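**Ticket 494: place policy scores "success" when block isn't let go**
Component: eval / success detector
Status: open, reopened once
Reporter: Josée Hiebert

Running the block-and-lid task for the Mai comparison (Burska baseline vs. the new one with the short action chunks). Auto-scorer gives Burska a much better rate than what I get scoring by hand. 100 rollouts each, same mat, same lid. The two methods should not be this close, so I went through the disagreements.

19 rollouts where scorer says placed and I say no. Nearly all of them look alike: block is over the green lid, fingers still closed on it, episode ends. Scorer only checks block position vs. lid center. Doesn't look at gripper width at all.
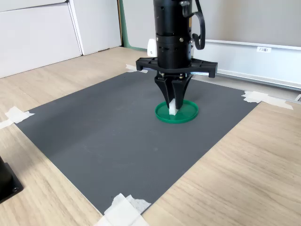
Tried so far:
- raised the height threshold. no change, block is low enough either way
- longer timeout, up to 20 extra steps. Fixes a few, Burska does let go eventually in those, but then the numbers aren't comparible with the June runs
- re-ran lid color mask, fine
- checked gripper width is in the logs. It is, just never read by the scorer

Proposed: success = block inside lid radius AND width above open threshold AND both hold for the last few steps. Would rescore everything offline, no new robot time needed.

Also the reset state needs a look. Zondex driver reports width as a fraction, the Skutthorpe logger writes it in mm, so an open gripper in one is "nearly shut" in the other. Found that by accident.
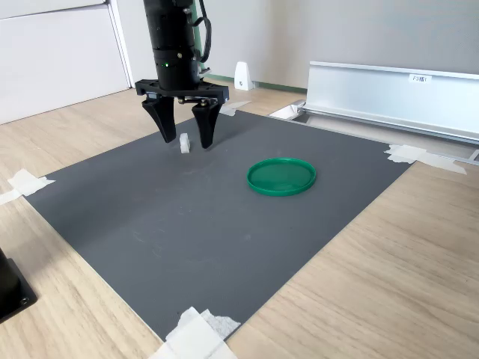
**Noman Baloch**
Research engineer, evaluation

Agree with the width check. For the unit mixup use a state like the one with the fingers apart, block standing on the mat and lid off to the right. If the scorer reads that as closed, it's taking the wrong field. Put it in as a unit test before touching anything else pls.

Don't do the longer timeout. Changes the method, we'd have to redo teh baseline.

Rescoring script is on my branch, needs the mm conversion still. Josée, can you send me your hand labels as csv, with rollout id in the first column? Leaving this open until both tables are regenerated.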